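4. Setting Up Your Sowerby Label Printer
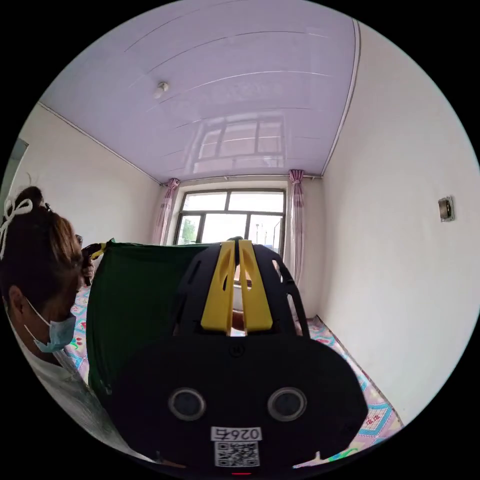 Prerer writes that the old manual had them load the roll backward for a week, and could we please say which side faces up. Shiny side up. It now gets its own step.

1. Open the lid by pressing both tabs at once. One tab will feel stuck. Press it anyway.
2. Drop in the roll, shiny side up, with the loose end pointing toward you.
3. Pull out two labels' worth of paper and close the lid until it clicks twice.
4. Hold the Feed button until a blank label comes out. Three blank labels mean you held it too long.
5. Choose Sowerby 16 from the printer list on your computer. Sowerby 16 (Copy) is left over from an earlier install and can be deleted.

Note: A full roll holds 864 labels. The counter starts at 864 only if you reset it, under Settings, then Paper, then More, then Paper again.

Caution: The print head gets hot. Let it cool before cleaning, and use the wipe from the box. Spit is not a cleaning product.

The print head is good for up to 3,000 feet of paper. Replacements are listed in section 9, next to the lid tabs.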